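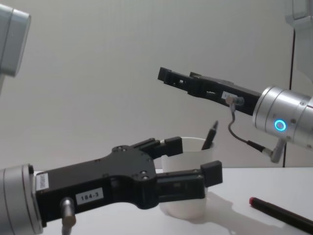 Cestcombe 강우 장부 전사 데이터

Cestcombe 계곡의 우량 관측 장부를 손으로 옮겨 적은 표 데이터입니다. 원본은 종이 장부 6권이고, 전사된 행은 모두 2631개입니다. 한 행이 한 번의 관측에 해당합니다. 관측 지점은 계곡 위쪽의 저수지 둑, 중간의 방앗간 터, 아래쪽의 다리목 세 곳입니다.

이 문서는 파일 구성, 열 정의, 전사 규칙, 알려진 문제를 적은 것입니다. 분석 결과는 들어 있지 않습니다.

파일 구성

rows.csv 전사본 전체. 인코딩은 UTF-8, 구분자는 쉼표입니다.
stations.csv 관측 지점 목록. 지점 코드, 이름, 우량계 종류, 비고.
ledgers.csv 장부 목록. 권 번호, 표지에 적힌 제목, 면 수, 보존 상태.
notes.txt 여백에 적힌 메모를 따로 모은 것. 행 번호로 rows.csv와 연결됩니다.
corrections.csv 배포 이후 고친 값. 고치기 전 값과 고친 값을 둘 다 남겼습니다.
units.txt 단위 환산 방법.

장부를 찍은 원본 이미지는 저장소에 넣지 않았습니다. 용량도 문제지만 3권 뒷부분에 관측과 관계없는 개인 거래 내역이 섞여 있습니다. 필요한 면이 있으면 권 번호와 면 번호를 적어 이슈로 요청해 주세요.

rows.csv의 열

row_id 행 번호. 한 번 붙은 번호는 바꾸지 않습니다. 삭제된 행의 번호는 비워 둡니다.
ledger 권 번호.
page 면 번호. 장부에 인쇄된 번호를 따르고, 인쇄된 번호가 없으면 앞표지부터 센 번호 앞에 x를 붙입니다.
station 지점 코드. up, mid, low 중 하나.
month_raw 장부에 적힌 월 표기 그대로.
month 숫자로 바꾼 월.
day 일. 읽을 수 없으면 빈칸.
hour_raw 관측 시각 표기 그대로. "아침", "종 친 뒤"처럼 시각이 아닌 표기도 그대로 옮겼습니다(원문을 우리말로 옮긴 값은 hour_ko 열에 있습니다).
hour_ko 위 열의 번역.
depth_raw 장부에 적힌 강우량. 분수, 소수, 말로 쓴 값이 섞여 있습니다.
depth_mm 밀리미터로 환산한 값.
state 비, 눈, 우박, 이슬, 미상.
conf 판독 확신도. a, b, c.
hand 필체 번호. 아래 설명 참고.

연도 열은 없습니다. 장부 본문에 연도가 적힌 면이 드물고, 표지의 연도는 나중에 다른 사람이 써 넣은 것으로 보여 믿기 어렵습니다. 같은 권 안에서는 면 순서가 시간 순서와 맞는다고 봐도 되지만 권과 권 사이의 간격은 확인하지 못했습니다. 연 단위 추세를 보려는 용도에는 맞지 않습니다.

전사 방법

전사는 Dotex에서 했습니다. 면 하나를 두 사람이 따로 옮긴 뒤 값이 다른 칸만 모아 세 번째 사람이 결정했습니다. 두 사람의 값이 처음부터 같으면 conf는 a, 세 번째 사람이 둘 중 하나를 고르면 b, 둘 다 버리고 새로 읽으면 c입니다. 따라서 a라고 해서 반드시 맞는 값은 아닙니다. 두 사람이 똑같이 잘못 읽은 경우를 corrections.csv에서 볼 수 있습니다. 대부분 1과 7입니다.

칸 나누기에는 Văduva 스크립트를 썼습니다. 괘선이 있는 면에서는 잘 되지만 5권처럼 괘선 없이 줄만 맞춰 쓴 면에서는 일과 시각이 한 칸으로 붙습니다. 5권은 결국 손으로 나눴습니다. 스크립트를 다시 돌려도 5권의 결과는 배포본과 같게 나오지 않습니다.

전사자가 지킨 규칙은 다음과 같습니다.

줄이 그어진 값은 옮기지 않고, 그 위나 옆에 다시 쓴 값을 옮긴다. 다시 쓴 값이 없으면 빈칸.
같음표(〃)는 위 칸의 값으로 풀어 쓴다. 면이 바뀐 뒤 첫 줄에 나온 같음표는 앞면 마지막 줄의 값을 쓴다.
0과 빈칸은 구별한다. 빈칸을 0으로 채우지 않는다.
가로줄 하나만 그은 칸은 0으로 읽지 않고 depth_raw에 "-"를 넣는다.
얼룩으로 일부만 보이는 숫자는 보이는 자리만 적고 나머지는 물음표로 적는다. 이 경우 depth_mm은 비운다.
맞춤법이 틀린 지명과 월 이름은 고치지 않는다.

가로줄은 마지막까지 의견이 갈렸습니다. 필체 2번은 비가 오지 않은 날에 가로줄을 쓴 것 같고, 필체 4번은 재러 가지 못한 날에 쓴 것 같습니다. 여백 메모에서 "물이 넘어 못 감" 옆에 가로줄이 그어진 사례가 있습니다. 한쪽으로 통일하지 않은 것은 이 때문입니다.

단위

1권부터 4권까지는 인치, 5권과 6권은 밀리미터로 적혀 있습니다. 4권 마지막 40행은 머리글에 인치라고 되어 있으나 값의 크기로 볼 때 밀리미터로 쓴 듯합니다. 이 구간의 depth_mm은 환산하지 않고 비워 두었습니다. depth_raw는 있으니 각자 판단해서 쓰시면 됩니다.

눈은 녹여서 잰 깊이와 쌓인 깊이가 섞여 있습니다. 장부에 구분이 적힌 행은 notes.txt에 옮겼고, 적히지 않은 행은 알 길이 없습니다. state가 눈인 행은 합계에서 빼고 쓰는 것을 권합니다.

필체

hand 열은 글자 모양으로 나눈 번호이고 사람을 뜻하지 않습니다. 같은 사람이 펜을 바꿔 쓴 경우 번호가 둘로 갈렸을 수 있습니다. 2번과 3번이 그런 의심을 받고 있습니다. 숫자 4의 윗부분이 열려 있는지, 7에 가로획이 있는지, 10월을 줄여 쓰는지 풀어 쓰는지를 기준으로 삼았습니다. 관측자 이름은 장부에 머리글자로만 나오고, 이 데이터에서는 머리글자도 뺐습니다.

결측

depth_raw가 빈칸인 행은 66개입니다. 물 얼룩이 있는 2권에 몰려 있습니다. 위에 적은 가로줄 행과 물음표가 든 행은 여기에 포함되지 않습니다.

다리목 지점은 10월 기록이 거의 없습니다. 강물이 불어나는 철에 우량계를 걷어 두었다는 메모가 1권에 한 번 나오는데, 매년 그랬는지는 모릅니다. 지점 간 가을 강우량을 비교할 때 주의해야 합니다.

저수지 둑 지점의 우량계는 3권 중간에 바뀌었습니다. 새 우량계의 입구가 더 넓었다는 것 말고는 정보가 없습니다. 바뀐 뒤의 첫 행은 stations.csv 비고에 적어 두었습니다.

불러올 때 주의할 점

depth_raw는 반드시 문자열로 읽으세요. 자동으로 형을 추정하게 두면 "1/4" 같은 값이 날짜로 바뀌는 프로그램이 있습니다. page도 x가 붙은 값 때문에 문자열입니다. 월 표기에는 마침표가 붙은 것과 안 붙은 것이 있으니 묶어서 셀 때는 month_raw 대신 month를 쓰세요.

notes.txt의 메모는 한 행에 둘 이상 달릴 수 있습니다. 단순히 결합하면 행이 늘어납니다.

Hesari 형식과의 호환

Hesari 기상 표 형식으로 내보낸 파일은 이번 배포에서 뺐습니다. 그 형식은 관측 시각이 비어 있는 행을 받지 않는데, 우리 쪽은 시각 없이 "아침"만 적힌 행이 많습니다. 임의로 아침 9시를 채워 넣은 예전 파일을 아직 쓰고 있다면 지우고 rows.csv를 기준으로 다시 만들어 주세요. 변환 스크립트는 고치는 중입니다.

변경 내역

현재 판: 6권 추가. 필체 번호 재검토. 가로줄 처리 규칙 변경(이전 판에서는 0).
이전 판: 여백 메모를 notes.txt로 분리. hour_ko 열 추가.
첫 판: 1권부터 5권까지.

이전 판으로 계산한 무강수일 수는 가로줄 규칙이 바뀌면서 현재 판과 맞지 않습니다.

이용 조건

전사본과 메모 번역은 출처를 밝히면 자유롭게 쓰고 고쳐서 다시 배포할 수 있습니다. 고친 값이 있으면 어느 행인지 표시해 주세요. 출처 표기는 "Cestcombe 강우 장부 전사 데이터, Vilho Tikkanen 정리"로 충분합니다.

오류 신고

잘못 읽은 값을 찾으면 row_id, 현재 값, 제안하는 값을 적어 이슈를 열어 주세요. 한 이슈에 여러 행을 넣어도 되지만 권이 다르면 나눠 주시기 바랍니다. 반영된 값은 corrections.csv에 들어가고 rows.csv는 다음 판에서 바뀝니다. 지명 번역에 관한 의견은 notes.txt의 줄 번호로 적어 주세요.

남은 일

방앗간 터 지점의 위치 확인. 지도마다 자리가 다릅니다.
필체 2번과 3번의 병합 여부.
6권 면지에 붙은 쪽지 전사.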